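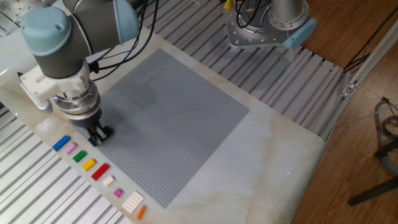
Coltness Allotment Society, minutes, Wed 24 April

Good turnout, and I got the biscuits in before we started! Last minutes agreed, bar my spelling of Femberg (sorry).

Water first. The new butts came to 200 pounds and we all like them, though the one by the Salazar Lane gate drips. 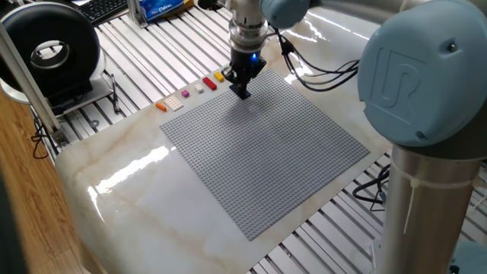
Long chat about the seed swap – we settled on October again, with 2 tables for bulbs and a corner for jam. I'm doing the posters.
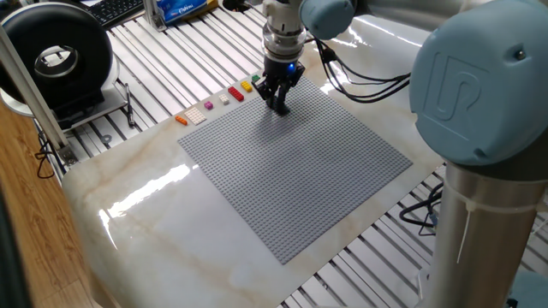

Bank balance is around 1,000 pounds. Paths need woodchip, so I'll ring the yard at Femberg. Plot rents stay put. Closed at nine and I locked up.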